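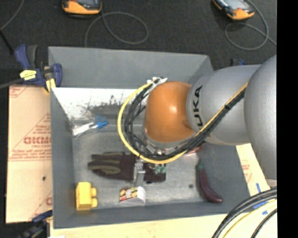 Hoy toca hilo de cacharros sueltos, que llevo toda la tarde con el cajón gris y necesito contárselo a alguien 🧵

Cada vez que vaciamos una estantería en Coltovar, lo que no tiene sitio acaba en el cajón gris. Guantes, cajitas, piezas de juguete, trapos. Y luego llega el mes de octubre y me toca a mí.

El guante de trabajo oscuro, el que lleva los dedos en verde oliva: ¿de quién es? Armindo dice que suyo no. Vasco dice que suyo tampoco, pero se lo ha probado dos veces, así que sospecho.

Busco la pareja, por cierto. Si alguien la ve por el almacén de Moreira, que me escriba, que un guante solo no me sirve ni para la jardinera.

La pieza de construcción amarilla, de las de tetones, se va directa a la bolsa de mi sobrina. Ya tiene 11 kilos de piezas en casa (los pesamos en Navidad, no exagero) y mi hermana me va a retirar la palabra, pero es que el amarillo es su color!!

Luego está la cajita blanca con el dibujo en rojo y amarillo. Me encantan estas cajas pequeñas, las guardo todas. Para tornillos, para semillas, para botones... Madalena me ha prohibido traer más a la oficina y yo sigo trayendo.

Lo oscuro que parece tela lo dejo para el final. En serio, cada año me pasa lo mismo con los trapos: los miro, los doblo, los vuelvo a dejar donde estaban.

Mi sistema, por si os vale: una bolsa para regalar, otra para devolver y una caja de zapatos para "ya veremos". La de "ya veremos" es la que se llena, claro.

El año pasado apunté en una libreta todo lo que salía de estos cajones y paré en la línea 900, casi sin boli. Este año paso de libreta.

Y del cajón en sí no me quejo, eh. Tiene el fondo gastado, con algún arañazo leve y las paredes inclinadas, y aguanta lo que le eches. Benvinda quería cambiarlo por unos de plástico con tapa y le dije que ni hablar.

Bueno, me hago un café y sigo. Si habéis perdido un guante, tenéis hasta las seis para reclamarlo 🧤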